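FOR IMMEDIATE RELEASE
Baltham, 8 October 2019

Plosero opens its teaching kitchen to people who have never worked with a robot before

Plosero, the Baltham company that helps ordinary people pass on everyday skills to robot arms, is delighted to announce that its teaching kitchen is now open to new demonstrators from the town and the villages nearby, with no technical background needed and a good deal of patience very welcome.

The kitchen has been busy since June, when the first demonstrators came in to guide an arm through small household jobs, either by taking hold of it and moving it themselves or by steering it from a seat nearby with a pair of hand controls. Since then they have recorded 848 complete demonstrations between them, and the work has lately moved on to one of the fiddlier jobs on the list - handling fruit in thin plastic bags on a worktop.

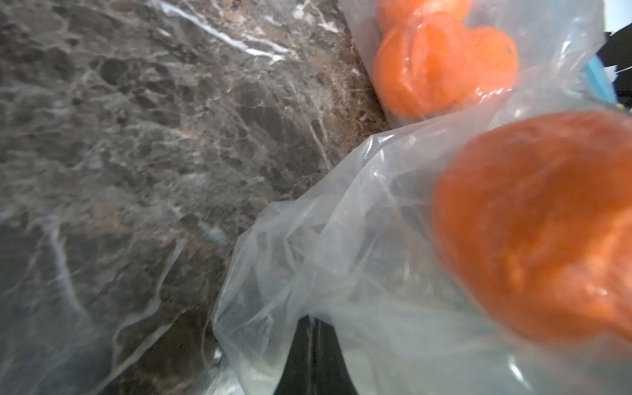
"People tend to expect that the fruit will be the hard part, and I must say I did too," said Trevor Dufour, who runs the teaching kitchen. "But an orange is a fairly friendly thing to pick up. A bag changes shape every time you so much as breathe near it, and we all know how to deal with that in our own kitchens without ever having had to put it into words. So we ask people to show us, and we try to keep out of their way while they do it."

Each new demonstrator spends the first 2 sessions simply getting used to the arm, with one of the team sitting alongside, and nothing from those sessions is used for teaching. After that they choose whether they would like to carry on by hand or by remote control. Many like to try both, and there is always a pot of tea on the go while they make up their minds.

Yu-na Yoon, who looks after the remote control side, said the slower demonstrations are often a pleasure to work with. "You can see where somebody has stopped to think about which fold to take hold of, and then gone in gently. We would much sooner have that than a quick grab. If it goes wrong, we keep that too, with a note, and they have another go."

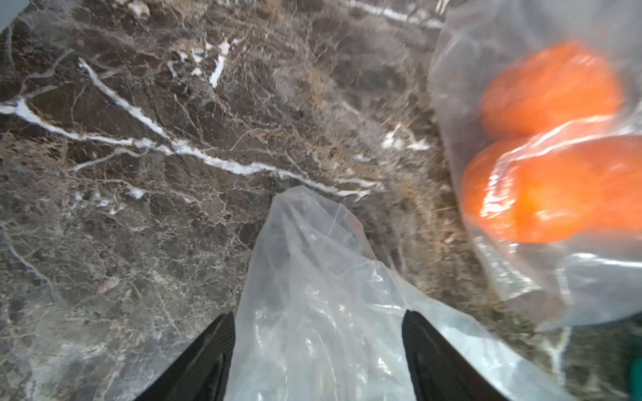
The recordings are used to train Tumwood, Plosero's own control software, which learns from the movements of the arm together with the view from a small camera at its wrist. Huia Wihongi, who leads the Tumwood work, said that nearly 3 in every 10 demonstrations now involve a bag of one kind or another, and that she would happily take more.

New demonstrators are paid for their time, including the practice sessions, and may come as often or as seldom as suits them. Anyone who would like to visit the kitchen before deciding is warmly invited to get in touch with Zeyu Du at the Plosero office in Baltham, who will be glad to arrange a time.

ENDS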